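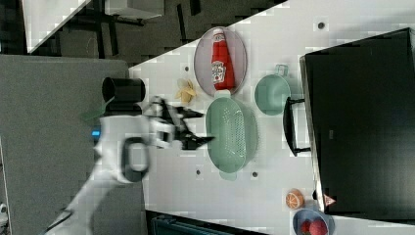 厨房台面上的一次对位：两指夹爪停在浅绿色沥水篮旁边，番茄酱瓶横放在后面的盘子上。

夹爪试用与对比 常见问题
最后更新：22/5/18

谢谢大家一直给我们写信。这一页原本只有几行字，后来来信里重复的问题越来越多，我们就一边回信一边往里添，添到现在已经挺长了。您不必从头读到尾，挑自己关心的那一段看就好。页面里说的“我们”，是 Nusus 的夹爪试用小组，台子设在 Lestberg 的实验间。要是看完还有疑问，写信过来就行，回得慢一点还请多包涵。

试用之前

我完全没用过机械臂，也能来试夹爪吗？

当然可以，而且特别欢迎！来试用的朋友里有一部分是做产品的、做餐饮设备的，也有学校里刚开题的同学，手上没有摸过控制器的大有人在。我们会先陪您用15分钟熟悉急停、手动拖动和夹爪开合，等您觉得手上有数了再开始抓东西。请穿袖口收紧的衣服，长头发扎起来，脖子上的挂绳也先取下来。

目前能对比的有哪几款？

现在常备的是 Grurkden 的平行两指夹爪和 Kapoor 的连杆式两指夹爪，指尖一共有4种可以换：平头硬指、窄头硬指、贴软垫的平头，还有一种前端带一点弧度的。两款夹爪的法兰接口不一样，我们自己做了转接板，装上去之后指尖到法兰面的距离会有差别，所以每次换完都要重新标定工具中心点。这一步请千万不要跳过，我们自己就吃过亏，有一整个上午的数据都是偏的，最后只好全部重来。

吸盘目前没有。有好几位朋友问过，我们也想做，但气路要另外布，得等到11月再看。

为什么用厨房里的东西，不用标准方块？

方块我们也有，做重复精度的时候会拿出来。可是来信的朋友真正想问的往往是“我这个奇形怪状的东西到底夹不夹得住”，这种问题方块回答不了。厨房里的东西形状差别大，有扁的、有带柄的、有满是孔的，而且大家都熟，说起来不费劲，您一句“像夹沥水篮那样从边上进”，我们马上就明白您的意思。

沥水篮是台面上最受欢迎的一件，也是最容易让人叹气的一件。它是长圆形的，两头各有一个小耳朵，底下是一片小孔。夹边沿，下指的角度就得讲究；夹耳朵，位置对得准才行，偏一点就容易打转；要是想张开两指从外面整个抱住，那得先看看行程够不够。

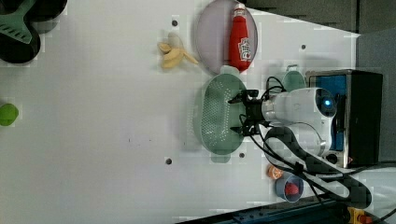
所以我们一般建议新来的朋友先从边沿开始练，把接近方向定成跟边沿垂直，下降速度放慢，到位之后停一停再合指。等这个动作顺了，再去试耳朵。Rostyslav Onyshchenko 写过一份沥水篮的抓取笔记，里面把他试过的几种下指角度都画了出来，图画得潦草，字也不大好认，但内容是真的细，想看的话来信跟我们要。

抓之前要不要先把台面清空？

看您想比什么。如果只比夹持力和指尖形状，那请把旁边的东西挪远一些，让机械臂有地方转身。如果想比的是在杂乱环境里的表现，那就把盘子、杯子、水果都留着，因为手腕转过来的时候会不会碰到邻居，本身就是这两款夹爪差别最大的地方之一。Kapoor 那款连杆合拢的时候外侧会鼓出来一点，旁边东西挨得近就要小心；Grurkden 那款外形比较老实，可是本体长，低头的时候要多留些高度。

还有一点容易忘：台面上有小圆孔。小件请不要正好摆在孔上，摆不稳，重复的时候位置也对不回去。

一组测试怎么算完整？

每件物品、每种指尖，抓15次算一组。每次都从同一个起始姿态出发，下降、合指、提起、停住、平移、放下，中间任何一步掉了都算失败，请不要因为“就差一点点”而网开一面。我们知道这很难，大家都会心软，我们自己也会。

记录表里除了成功和失败，还有一栏备注，请尽量写。只写“滑了”帮助不大，写成“提起后朝手柄一侧转，指尖只压住边沿外侧”，过几个月回来看还能看懂。到现在为止，两款夹爪加起来记了956次抓取，翻旧表的时候最有用的永远是备注那一栏。

软垫指尖是不是总比硬指尖好？

不一定，我们刚开始也以为是的。软垫夹圆滑的东西确实让人安心，合指的时候不那么慌，接触面也大。可是碰到薄边，软垫会先被压下去一块，物品的姿态跟着变，您以为夹的是水平的，提起来才发现已经歪了。窄头硬指在薄边上反倒干脆，缺点是对位置要求高，相机标定稍微有点偏差它就毫不客气地戳上去。

如果您只有时间试一种，我们会劝您先用贴软垫的平头，把流程走通，然后再换硬指去比细节。

番茄酱瓶该从哪里夹？

这个问题来信里真多！瓶子横放在盘子上的时候，我们比较喜欢夹瓶身中段，两指跨在瓶子两侧，合指方向跟瓶子的长度方向垂直。夹瓶盖那头也行，不过重心离得远，一提起来瓶底容易往下坠。另外瓶子下面垫着盘子，指尖能下到多深要看盘子的边有多高，您设下降高度的时候请以盘面为准，不要以台面为准，这个错几乎每位新朋友都会犯一次。

程序里最好把“盘上物品”和“台上物品”分成两套高度参数，名字起得明白一些。我们早先两套都叫 height，后来是怎么分清的，现在想想都佩服自己。 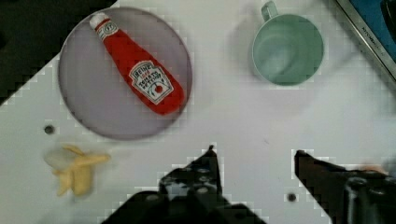

相机与视角

腕上的小相机和外面的相机，我该看哪一个？

两个都看，但分工不同。腕上的那个离东西近，指尖和物体之间差多少，看它最直接，合指前最后那一小段调整基本全靠它。它的毛病也在于近，视野有限，旁边的东西常常只露出一点边，您要是只盯着它，手腕外侧快碰上锅了都不知道。外面的视角正好补上这一块，整条手臂怎么走、线缆会不会绕到，都要看那边。

比较两款夹爪的时候还有一个小麻烦：夹爪长度不同，同一个相机位置看到的指尖位置也就不同。我们试过给两款各配一个相机支架，也试过只用一个支架、靠软件里改参数，最后留下来的是前一种。支架上刻了标记，装的时候对齐标记再拧紧，换一次不算太久。

腕部画面有时候会出现一块一块的马赛克，是相机坏了吗？

先不用担心。画面压缩得厉害的时候，白色台面和深色物体交界的地方容易出现小方块和锯齿，浅色东西放在白台面上也会显得边缘发虚。如果您只是看着画面手动操作，影响不大；如果要用画面做边缘检测或者测尺寸，请把码率调高，或者直接存原始图像，存储空间会吃得很快，请提前清一清硬盘。

浅绿色的东西在白台面上，耳朵和手柄那种薄的部位尤其容易糊进背景里。有位朋友的检测程序就把沥水篮的耳朵整个漏掉了，找出来的中心自然也偏。我们后来的办法是在台面下垫一张深色衬布再跑一遍标定图，正式测试时再撤掉。

张开多宽再下去比较合适？

我们习惯比物体要夹的那一段宽出一点余量，不会一上来就张到最大。张得太开，指尖在下降途中扫到旁边东西的机会就多，合指行程也长，物体被推着走的距离跟着变长。不过抱沥水篮这类大件是例外，它本来就宽，您得先张足了再慢慢下，看清两边都有空当再继续。 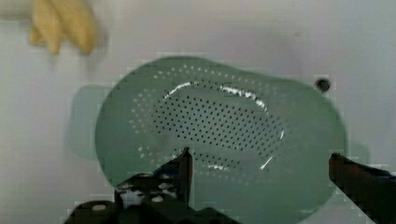 合指速度也跟这个有关系。行程长的时候可以分成两段，前一段快一些，快要碰到的时候慢下来，两款控制器都支持这样设，只是菜单藏的位置不一样：Grurkden 的在“运动”里面，Kapoor 的在“力与速度”里面，第一次找的时候请耐心一点。

控制器与数据

两家的力数值能直接放在一张表里比吗？

请先别急着这么做。两家控制器显示的都是一个设定值，换算的方式不同，设成同样的数字，指尖上感受到的力并不相同。我们的做法是拿一个测力计夹在两指中间，从小到大走一遍，画出各自的曲线，再按实测值去对齐。测力计台边就有，用完请放回盒子里，探头朝上。

我能把自己的指尖带来装吗？

可以，很多朋友都是为了这个来的。请提前把图纸或者模型发给我们，主要看安装孔位和总长，孔位对不上的话当天临时改会很狼狈。打印件也没问题，只是螺丝孔周围请做厚一点。自带的指尖我们会先空载开合一阵子，确认两边不打架，再上物品。

自己的物品呢？

也可以带。干净、没有尖锐边角、里面不装液体就行。真的食材请不要带，桌边没有水池，清理起来很不方便。

机械臂中途停住了，我该怎么办？

先把手收回来，看一眼手臂上指示灯的颜色和屏幕上的提示，不要急着按恢复。多数时候是下降碰到台面触发了保护，抬高一点重新走就好。要是夹爪里还夹着东西，请先用手托住，再让旁边的同事松开夹爪。

测试数据归谁？能带走吗？

您自己跑的那部分，当天就可以拷走，包括记录表、两路画面和控制器日志。我们会留一份抓取结果放进总表，里面不带您的名字和单位。如果您用的是还没公开的指尖设计，请在开始前告诉我们一声，那一部分画面我们就不留。

最后该选哪一款，你们有推荐吗？

很想给您一个痛快的答案，可是我们真的给不了。就我们手上的记录来看，薄边和带孔的东西，我们更愿意用 Grurkden 配窄头硬指；圆的、胖的、要温柔一点的，Kapoor 配软垫用着更顺手。换成您的物品和您的节拍，结论完全可能反过来。带上最让您头疼的那一件过来吧，咱们一起把一组跑完，再坐下来慢慢聊。预约请在来信里写明想试的夹爪、指尖和物品的大致尺寸，有照片的话一并附上。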